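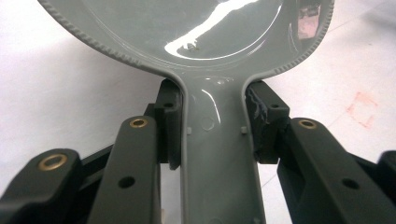
School robotics has a problem with proof. Every program I have visited can show me a busy room, and very few can show me what the students know now that they didn't know in the fall. I went to Charpentier, a technical high school on the north side of Prevberg, expecting more of the same, and for the first hour I got it. The elective is called Hands, and its subject is gripping. A grey plastic thing shaped like a hand mirror, glossy enough to carry a long white streak of reflected light across its round head, sits clamped by the handle between two dark finger pads, and everyone at the bench agrees that this is a good grip. I asked how they knew. There was a pause.

The Grip Question
A school robotics class wants to teach machines to pick things up. What is it teaching the students?

From our education desk, Prevberg | April

The course has 47 students in two sections. They build hand-held grippers, use them to pick up ordinary objects, and save the camera footage as demonstrations. By the end of the year each section is supposed to have 1000 of these, which will then be used to train a small arm to do the same jobs. It's a sensible plan on paper. On paper the arm was also supposed to be running by winter break. It was still in pieces on a shelf when I visited, and the parts list taped next to it had a lot of blank boxes.

What the students do have is the gripper, and I'll admit it is a nicer piece of work than I expected. The linkage arms are dark grey, with brass bushings set into the pivot holes, and the students talk about those bushings the way other teenagers talk about cars. Early versions ran without them and the joints got sloppy. One boy handed me an old arm and told me to wiggle it. It wiggled. He was very pleased with how bad it was.

So there is mechanical learning going on, and I don't want to wave that away. My doubts start with the other half of the course, the half that gets printed in the brochure. The school's page promises "hands-on artificial intelligence." In the sessions I sat through, the hands-on part was picking up an object, putting it down, picking it up again and typing a number into a shared sheet. After 40 minutes of that I wanted to go home, and I was only watching.

The teacher's answer is that data is dull and students should find that out early. Fair enough. But there's a difference between learning that a job is dull and simply being given a dull job, and I think the difference is whether you ever look at what you collected. The first section had logged 177 demonstrations when I came by. I asked a table of four how many they'd gone back and watched. Two, one of them said, and both times it was to settle an argument.

The argument, though, was the best thing I heard all day. It was about whether a flat, shiny part should be held at the handle or close to the wide end. One side said the handle, because it's narrow and the pads can meet it on both sides. The other side said the weight is up in the head, so a handle grip is asking for a twist. They drew it on the back of a worksheet. Somebody brought up torque without being told to. It lasted maybe five minutes before they were sent back to the sheet, where there is no column for any of this.

I think that column should exist. It would cost nothing, and it would slow the count, which may be why it isn't there. The count matters because of Cliltia, the regional student contest the class enters in May, where teams have to declare the size of their data set on the entry form. Judges see the number before they see the robot. A team that threw out half its footage after a careful look would walk in with a smaller number than a team that kept everything.

Then there are the kits. The motors and the controller boards come from Ronberg, a local supplier that gives the school a discount and gets its name on the team shirts. I have no complaint about the parts. I do wonder about a course whose second semester is laid out chapter by chapter in the supplier's own workbook, including the questions at the end. When I asked a student what she would build if the workbook ran out, she said a gripper with three fingers, then a gripper that could tell when something was slipping. She had sketches for both in her notebook. Neither is on the schedule.

The school says it will review the elective this summer, and that a logbook is being considered. I'd start with the sketches. I'd also let the four at that table finish their argument, with the gripper in front of them and a scale, and make the rest of the class watch.

The contest is in May. I plan to be there, and I plan to ask each team which of its demonstrations it deleted.

Home | Features | Schools | Opinion | Archive

Contact the editors | Copyright, all rights reserved | Back to top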